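Trovum Grip Compare

Notes and recordings from our side-by-side test of two finger sets for hand-held grippers. Last updated 12/12/2023.

Why we made this

We wanted to know how much the shape of a fingertip matters when you pick up ordinary dishes. A lot, as we found out! Rims are where things get interesting – a finger pair that is lovely on a flat edge can skate right off a curved one.

What's inside

- 36 takes, split between the Clatton fingers and the Fangate fingers
- head view and gripper view for every take
- jaw opening, logged by the Chung controller
- a short text note per take, written by whoever held the grippers

The table setup

One person works both grippers, one in each hand. The dishes are a white bowl with a dark rim, a plate and a light green tray. Head view first, then a gripper view: 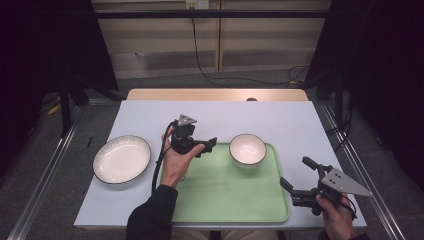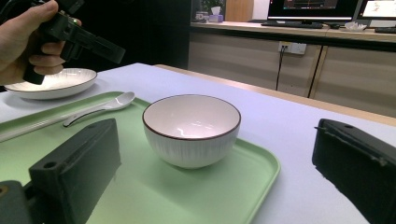
Getting started

Unpack the archive and open notes.txt before anything else. Takes are numbered in recording order. Each folder has 2 videos and one CSV, and the CSV clock matches the head view. The gripper view lags it by 3 video frames, so shift it before you line things up.

Known problems

- Take 23 has no jaw log. The video is fine and we kept it.
- Lighting on glazed dishes is harsh, and our edge finder hates it.
- Wen-hsiung Tam and Lorena Bravo approach the bowl quite differently, so compare fingers within one operator first.

Coming in January

Softer pads (very excited about these!) and a second round with mugs.

Contact

Rosaura Huaranga looks after the recordings, Yung-ching Liao the controller logs. Send us your plots – we love seeing them.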